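Workshop notebook -- Narora hybrid pack, module teardown and recheck
February, entry started 2:15 p.m.
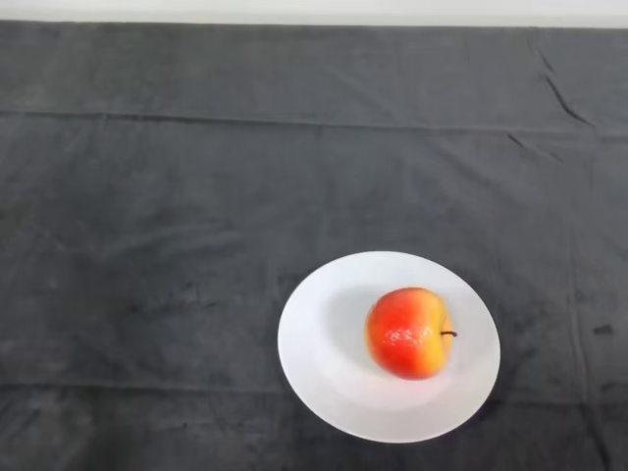
Which module is pulling the pack voltage down under load?
Module 11, with module 12 a little behind it. Both sit in the middle of the stack, where cooling air arrives last.

Background, so Roland doesn't have to go back through the old pages. The pack came out of the Narora wagon with a stored code for block voltage deviation. Car still drove, engine ran more than it should, and the assist cut out on long grades. Owner had already replaced the 12-volt battery, no change.

Layout is 18 modules in series, two sense wires per pair of modules. Bus bars on the vent side had green deposits at four terminals. Cleaned them with vinegar, rinsed, dried, then a light pass with a fiber pad. Did not reuse the terminal nuts.

Load test. Each module charged on the Hasa bench charger, rested overnight, then discharged through the fixed resistor bank for 30 minutes or to cutoff, whichever came first. Modules 1 through 9 all held above cutoff for the whole run. 11 hit cutoff before the halfway mark. 12 made it further but its curve had the same knee. 10 and 13 are weak but usable.

Isolation to case was fine before cleaning and fine after. I had half expected leakage from the deposits.

Fan. Pulled the cooling duct and found the intake filter matted shut. Adaeze Ezeani had this on the last two packs as well and thinks it is the main cause in all three, heat first and capacity loss after. I agree for this pack. I would not extend it to the Fosura packs, which draw air from under the seat and see a different load.

Replacement modules. Ranasinghe has used ones graded by capacity. Quote is 637 for the matched set of four, 584 if we take them without the test sheets. Took the set with sheets. Without numbers we would spend the difference in bench time anyway.

Open items:
New modules need three charge and discharge cycles before they go in the stack. Log each one.
Torque on the bus bar nuts -- the figure penciled inside the cabinet door disagrees with the manual. Use the manual.
Sense wire for block 6 has a nick in the insulation near the connector. Sleeve it or replace the lead.
Roland Horrocks to order two intake filters, one for this car and one for the shelf.
Service plug stays in the locked drawer until the cover is back on.

5:40 p.m. Second discharge on 12, same result within meter error. 13 is on the charger now at the low rate. Adaeze has the log open on the bench laptop and will read it at 8 a.m.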